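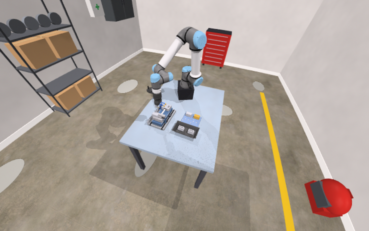
Reading Habits of First-Year Students in Canpolat
Project report, submitted 24 Aug 2021
Beatrice Nyamweya and Stavros Kos
Supervisor: Zerrin Tokgöz

1. Purpose
The project examined how often first-year students borrow printed books and what keeps them from borrowing more. The work was limited to the two lending desks in the Canpolat district.

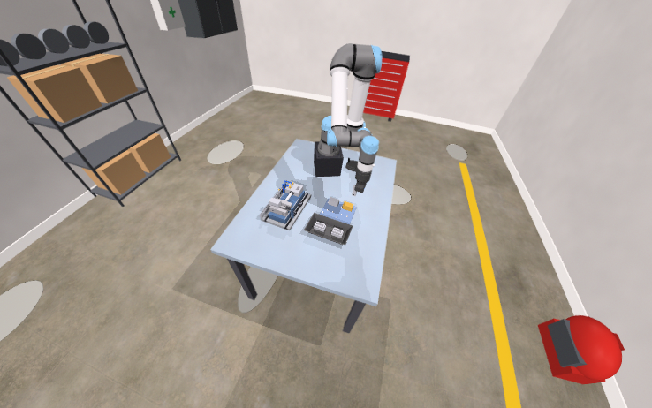 Figure 1. Robot arm on a light blue table (computer rendering).

2. Method
A paper form was handed out at both desks during July. In total, 294 completed forms were returned. Loan records for the same month – 627 loans, with names removed – were supplied by the Miridon desk and checked against the forms by Muammer Uçar.

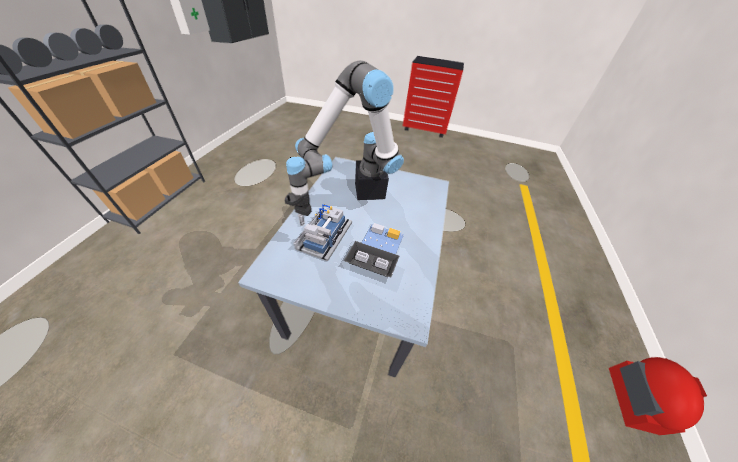

Why was the survey done on paper?
Desk staff reported that earlier online forms had received very few replies.

3. Results
Course texts were the most common type of loan. Fiction was borrowed mainly by students living near the Miridon desk. Short loan periods were the complaint raised most often, followed by early closing on Fridays. 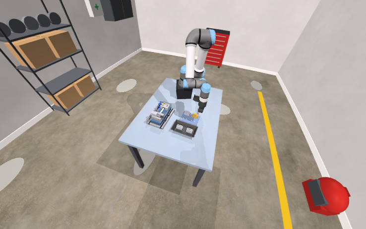 Several students also wrote that they did not know books could be renewed by telephone. The renewal notice is printed on the back of the library card in small type, and the authors recommend that it be moved to the front.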